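3.2 Surface compliance and the resting position of empty containers

Household sorting is usually studied at the bin. The step before it, in which empties are gathered somewhere in the home and left until someone carries them out, has received less attention, although it determines how much residual liquid reaches the collection stream. Xaba and Wyss treated this step as a single waiting period of fixed length. We found that assumption hard to keep once the diaries were coded. Participants described gathering empties on counters, floors, stairs, chairs and beds, and the surface affected both how long the containers stayed there and in what position they came to rest.

We therefore divided gathering surfaces into two classes. A rigid surface is one that does not deform visibly under the weight of an empty container: tile, countertop, bare floor. A compliant surface deforms under that weight or has a pile or loft of its own, such as carpet, upholstery and bedding. The distinction is coarse, and we did not measure stiffness in the homes. Coders assigned the class from the diary entry alone, and Prantl and Fuchs resolved disagreements by rereading the full entry together. Entries that named a room but no surface were left unclassified and do not appear in Figure 6.
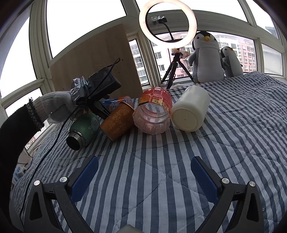 Figure 6. Containers on a compliant surface (bedding).

Residual liquid behaves differently on the two classes for reasons that are mostly geometric. An upright container with a narrow neck holds its residue at the base, where evaporation is slow. The same container laid flat spreads the residue along the wall, and any liquid above the lower lip of the opening is free to leave. On a rigid surface the long axis stays close to level. On bedding it may not: containers lying on their sides on a quilted comforter, as in Figure 6, rest on a support that can tilt the neck up or down by a small angle, and that angle decides whether the residue pools at the base or at the closure. Our model represents this with one tilt term, drawn separately for each container and held constant for the whole gathering period.

The bench trials used the same two classes. Each container was filled with 100 mL of water, emptied by a single inversion lasting 5 seconds, and then placed on either a ceramic plate or a folded blanket. Six containers were tested on each surface. They were weighed before filling, after inversion and at the end of the rest period, on a balance that was zeroed between readings. Caps were left off throughout. We used water for all trials and make no claim about syrups, oils or detergents, whose drainage is governed by viscosity to a much greater degree.

Two limits of the classification should be noted. First, a surface may change class during a single gathering period — a towel laid over a countertop, for instance — and the diary form had no field for this. Second, the tilt term treats containers as independent. Where they touch, one may prop up or roll against another, and the resulting angles are correlated. Nägeli has suggested a pairwise contact term, which we tried and dropped because the diary entries rarely stated whether containers were touching. Section 3.3 describes how the tilt term was fitted.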